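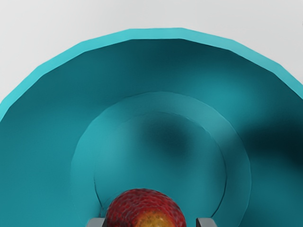
유약 시험 노트: 청록 계열, 낮은 온도 소성

2026년 9월 3일

Skosto에서 받은 청록 유약 분말을 오늘부터 제대로 본다. 봉투에 붙은 안내문에는 "어떤 소지에도 균일하게 발색"이라고 적혀 있는데, 이런 문장을 믿고 가마 한 판을 통째로 채운 적이 이미 두 번 있다. 그래서 이번에는 기물에 바로 바르지 않고 시편부터 굽는다.

먼저 지금까지 아는 것. 구리로 내는 청록은 알칼리가 많은 유약에서는 파랑 쪽으로, 알루미나나 붕소가 많아지면 초록 쪽으로 간다. 교과서에 나오는 얘기고 우리 작업실 시편에서도 대체로 그랬다. 그런데 Skosto 쪽 설명에는 조성이 없다. 성분표를 달라고 메일을 보냈더니 "균형 잡힌 배합"이라는 답이 왔다. 무엇과 무엇의 균형인지는 안 적혀 있었다. 다시 물어볼 생각이지만 기대는 안 한다.

비교군으로 Clellunen 청록을 쓴다. 2월에 쓰다 남은 것이고 통 뚜껑이 헐거웠던 게 마음에 걸린다. 수분이 날아갔을 테니 비중부터 다시 맞췄다. 오래된 통을 기준으로 삼는 게 옳으냐고 묻는다면 옳지 않다. 다만 새로 주문하면 시험이 다음 주로 넘어가고, 다음 주에는 가마가 비지 않는다.

비중과 바르기

분말 615g을 물에 풀고 하룻밤 두었다. 80목 체에 두 번 내렸는데 첫 번째에 걸린 덩어리가 생각보다 많았다. 손으로 비비면 풀리는 것과 안 풀리는 것이 섞여 있었다. 안 풀리는 쪽은 따로 종이컵에 모아 말려 두었으니 버리지 말 것. 프릿 알갱이인지 그냥 뭉친 점토인지 나중에 따로 구워서 본다.

안내문의 권장 비중은 1.45인데 그대로 맞추니 붓이 끌린다. 물을 조금씩 더해 1.42까지 내렸다. 이 정도면 붓자국이 덜 남지만 얇아진 만큼 한 번 더 발라야 한다. "두 번 바르기로 충분"이라는 문구는 담그기 기준으로 쓴 게 아닌가 싶다. 붓으로 두 번 바른 시편은 굽기 전부터 소지가 비쳤다.

담그기는 백토 시편만 했다. 집게 자국은 스펀지로 문질러 메웠다. 숫자로 말할 만큼 정밀하게 시간을 재지 않았고, 입으로 셌다. 다음에는 타이머를 쓰자고 지난번 노트에도 적혀 있는데 타이머 건전지가 아직 없다.

소지는 세 가지. 백토, 산청토 섞은 것, 그리고 Lei 백색 캐스팅용. Lei는 흡수가 느려서 같은 시간 담가도 두께가 얇게 나온다. 이걸 모르고 비교하면 소지 차이가 아니라 두께 차이를 보게 된다. 예전 노트에서 "Lei에서는 색이 맑다"고 쓴 부분이 있던데, 지금 읽어 보면 그저 얇게 발린 것이었을 가능성이 크다. 그 줄에 물음표를 달아 두었다.

가마

초벌 시편 34개를 두 단에 나누어 넣었다. 위 단이 늘 조금 더 뜨겁다는 게 우리끼리의 상식인데, 정말 그런지 콘으로 확인한 기록을 찾아보니 두 번뿐이다. 그중 한 번은 문쪽 콘이 쓰러져서 읽을 수 없었다고 되어 있다. 그러니까 상식의 근거가 한 번이다. 이번에는 네 귀퉁이와 가운데에 모두 콘을 세웠다.

스케줄은 지난번과 같게 갔다. 초반에 천천히 올리고 600도 지나서 속도를 내고, 꼭대기에서 15분 유지. 컨트롤러는 Grornow 것인데, 359도에서 표시가 한참 멈춰 있다가 갑자기 뛰는 버릇이 이번에도 나왔다. 열전대 문제인지 표시부 문제인지 모른다. 제조사 게시판에는 "정상 범위"라는 답변이 달려 있다. 멈춘 동안 실제 온도가 어떻게 움직였는지 아무 기록이 없는데 정상이라고 어떻게 아는지 궁금하다. 별도 온도계를 꽂아 봐야 한다. 구멍이 하나뿐이라 콘 들여다보는 구멍을 써야 할 것 같다.

냉각은 건드리지 않았다. 중간에 유지 구간을 두면 결정이 생겨 표면이 부드러워진다는 글을 여러 군데서 봤지만, 비교 사진이 전부 조명이 달랐다. 한쪽은 창가, 한쪽은 형광등. 그걸로는 아무것도 못 고른다.

꺼낸 뒤 관찰

백토, 담그기: 색은 안내 견본과 비슷하다. 모서리에서 유약이 얇아지면서 밝게 빠진다. 이건 이 계열 유약이면 다 하는 일이라 Skosto의 장점으로 적을 이유가 없다.

백토, 붓 세 번: 담그기보다 얼룩이 있다. 멀리서 보면 괜찮고, 손에 들고 보면 결이 보인다. 납품용으로는 어렵고 화분 정도면 쓴다.

산청토: 초록이 확 올라오고 탁하다. 철분 탓으로 보인다. "어떤 소지에도 균일"은 여기서 끝났다. 두꺼운 쪽에는 핀홀도 있었는데, 초벌 온도가 낮았을 수도 있어서 유약 탓이라고 단정하지 않는다. 초벌을 한 단계 올린 것으로 다시 굽는다.

Lei: 맑은 하늘색에 가깝다. 위에 쓴 이유로 두께를 맞춘 시편이 나올 때까지 판단 보류.

Clellunen 비교군: 솔직히 백토에서는 눈으로 구분이 어렵다. 시편 뒤 번호를 가리고 작업대에 섞어 놓은 뒤 골라 봤는데 몇 번이나 틀렸다. 가격 차이를 생각하면 이 결과가 제일 쓸모 있을지도 모른다. 다만 한 사람이 한 번 해 본 것이고, 저녁이라 빛도 나빴다. 낮에 다른 사람이 다시 골라 볼 것.

빙렬은 꺼낸 직후에는 한 개에만 있었다. 며칠 지나서 늘어나는 경우가 많으니 이 줄은 아직 결과로 치지 않는다. 가마에서 꺼낸 날 찍은 사진을 올려 놓고 "빙렬 없음"이라고 쓰는 후기들이 왜 그렇게 많은지 모르겠다.

식기로 쓸 수 있는가

안내문에는 "식품 안전"이라고만 되어 있고 시험 조건이 없다. 구리가 들어간 유약은 산에 약할 수 있어서, 굽기가 조금만 모자라도 용출이 늘어난다. 레몬즙과 식초로 하는 간이 시험을 시작했다. 시편을 반만 담가 두고 담근 쪽과 안 담근 쪽의 광택을 비교하는 방식이다. 색이 변하면 탈락이지만, 안 변했다고 합격은 아니다. 이건 꼭 구분해서 적자. 간이 시험을 통과했다는 말이 어느새 안전하다는 말로 바뀌어서 판매 설명에 들어가는 걸 본 적이 있다.

정식 용출 시험은 외부에 맡겨야 하고 돈이 든다. 색이 확정되기 전에 맡기면 두 번 내게 되니 소지와 두께를 정한 다음에 보낸다. 그때까지 청록 안쪽 시유 그릇은 판매대에 내놓지 않는다. 장식용이라고 써 붙여도 사 가는 사람은 국을 담는다.

두께 재기

바늘로 긁어 재는 방법은 재는 사람마다 값이 다르다. 오늘도 같은 시편을 두 번 쟀는데 두 번이 달랐다. 깨서 단면을 보는 게 확실하지만 시편을 잃는다. 담그기 전후 무게 차이를 면적으로 나누는 쪽이 나을 것 같다. 물이 다 마른 다음에 재야 하고, 저울이 작은 단위에서 흔들리는 문제가 남는다. 저울을 창가에서 치우면 나아지는지부터 본다.

남은 일

Lei 시편 담그는 시간을 늘려 백토와 두께를 맞추기
산청토 초벌 온도 올려서 재시험
Grornow 표시가 멈추는 구간에 별도 온도계 꽂기
체에 걸린 덩어리 따로 굽기
새 Clellunen 한 통 주문하고 헌 통과 나란히 굽기
식초 시험 시편, 아침에 꺼내서 씻고 말린 다음 보기
Skosto에 성분표 다시 요청
타이머 건전지

콘은 위 단 가운데가 제일 많이 누웠고, 아래 단 안쪽이 제일 적게 누웠다. 상식과 맞기는 하는데 차이가 작아서, 한 번 더 굽기 전에는 가마 옆 표를 고치지 않는다.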